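4.3 Spielerwechsel und Trades erfassen

Wechselt ein Spieler während der laufenden Saison den Verein, bleibt sein Stammblatt in Skundetti bestehen. Legen Sie ihn nicht neu an, sonst laufen die Statistiken unter zwei Spielernummern weiter.

1. Öffnen Sie im Menü Kader den abgebenden Verein und wählen Sie den Spieler aus.

2. Klicken Sie auf Wechsel und tragen Sie den ersten Spieltag ein, an dem der Spieler für den neuen Verein spielberechtigt ist. Das Datum der Vertragsunterschrift gehört in das Feld Bemerkung.

3. Wählen Sie den aufnehmenden Verein. In der Musterliga ist das Clalley, der abgebende Verein heißt Tapia.

4. Geben Sie die neue Rückennummer ein. Zulässig sind Nummern bis 97, die beiden höchsten sind für Gastspieler gesperrt.

5. Bestätigen Sie mit Übernehmen.

Hinweis: Der Schlagdurchschnitt wird ab dem Wechsel doppelt geführt, einmal je Verein und einmal für die gesamte Saison. In der Ligatabelle erscheint nur der Saisonwert.

Achtung: Ein Wechsel lässt sich nur innerhalb von 12 Stunden zurücknehmen. Danach muss die Ligaleitung den Eintrag freigeben.

4.4 Spielbögen nachtragen

Spielbögen aus der Zeit vor dem Wechsel können weiterhin erfasst werden. Skundetti ordnet sie nach dem Spieldatum dem richtigen Verein zu.

1. Rufen Sie Spielbogen > Nachtrag auf.

2. Wählen Sie Spieltag und Begegnung.

3. Tragen Sie At-Bats, Hits und Walks ein. Leere Felder zählen als null.

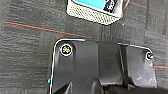
4. Prüfen Sie die Summenzeile – sie muss mit dem Papierbogen übereinstimmen – und speichern Sie.

Erscheint die Meldung „Spieler nicht im Kader“, liegt das Spieldatum meist in der Lücke zwischen Abgang und Zugang. Korrigieren Sie in diesem Fall das Datum aus 4.3, Schritt 2.

Ligen, die aus Horum importiert wurden, behalten ihre alten Spielernummern.

Stand: 28. Februar 2022, Bearbeitung: Janka Beneš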